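How Does a Plane Find Its Way Across the Sky?

Imagine you are way up high, far above the clouds. No road signs, no traffic lights, no painted lines. So how does a pilot flying from one city to another know which way to go? Let's find out, because the answer is brilliant!

Roads you can't see

The sky is full of invisible roads called airways. They are marked on special maps, and they join up points called waypoints. A waypoint is a spot with its own name, and most of those names have just five letters, so they are quick to say over the radio. Some of them sound very silly when you say them out loud!

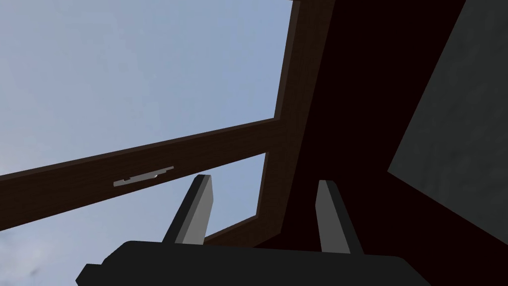

Look up! The sky has more going on than you might think.

Before take-off, the crew get a flight plan. It's a list of all the waypoints they will pass, in order - a bit like a giant dot-to-dot puzzle. Let's make one up. Our plane will leave Somia and land at Trolura, which is 1,320 kilometres away. On the way it passes over 11 waypoints, and the computer on board works out how long each hop should take.

Keeping out of each other's way

What if two planes want to use the same airway? Easy - they fly at different heights! Think of a tall block of flats with a plane on every floor. Many planes going east use one set of floors, and many planes going west use the floors in between.

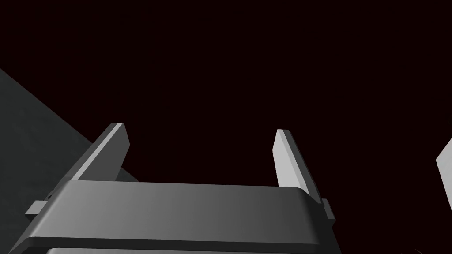 People called air traffic controllers look after all this from the ground. They watch the planes as little labels on a screen and talk to the pilots by radio. Each controller looks after one piece of sky, and when a plane gets to the end of that piece, the next controller takes over (like passing the baton in a relay race).

Controllers and pilots also have to speak very clearly. They use a special alphabet so that letters don't get muddled up. B is Bravo, D is Delta and P is Papa. Try spelling your own name with it!

What about the dark?

Planes don't need to see the ground to know where they are. They listen for signals from satellites in space, and there are radio beacons on the ground to help as well. There's even a gadget inside the plane that feels every turn and every change of speed, and uses them to work out where it has got to. Clever, isn't it? 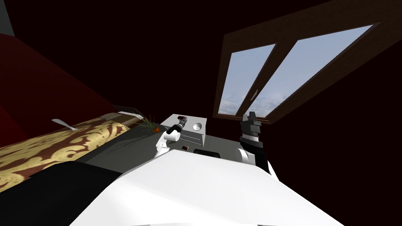
Ekow Young Flyers Club - Learning Pages

Your turn!

Draw a map with 6 waypoints on it and give each one a five-letter name. Join them up with a ruler, then write out the flight plan for a friend and see if they can follow it with a finger.

New words
Airway: an invisible road in the sky
Waypoint: a named spot on the route
Flight plan: the list of where a plane is going and how it will get there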